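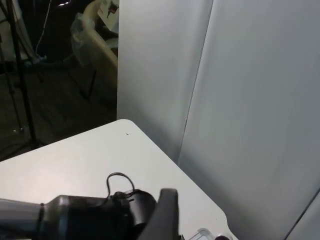 Keeping your election papers in order at home

Every campaign season our kitchen drawer fills with leaflets, polling cards and letters from the candidates. These are the habits which help in our house.

Put the polling card in a clear sleeve the same evening it comes, and hang it inside a cupboard door. Write the voting hours on the sleeve with a marker.

Keep one leaflet from each party and recycle the others. My neighbor Esther Mollel still has a box from 1987, and the paper sticks together because it was stored near the stove.

For window posters, use tape made for painters. Ordinary tape leaves glue on the glass. If it is already there, rub it with a little cooking oil, wait 10 minutes, then wash with dish soap.

A yard sign stands better when the legs go about 19 centimeters into the soil. Water the ground first if it is hard.

Old signs of thin plastic make good liners for a shelf under the sink. Cut them with a sharp knife and a metal ruler.

Marwa Salem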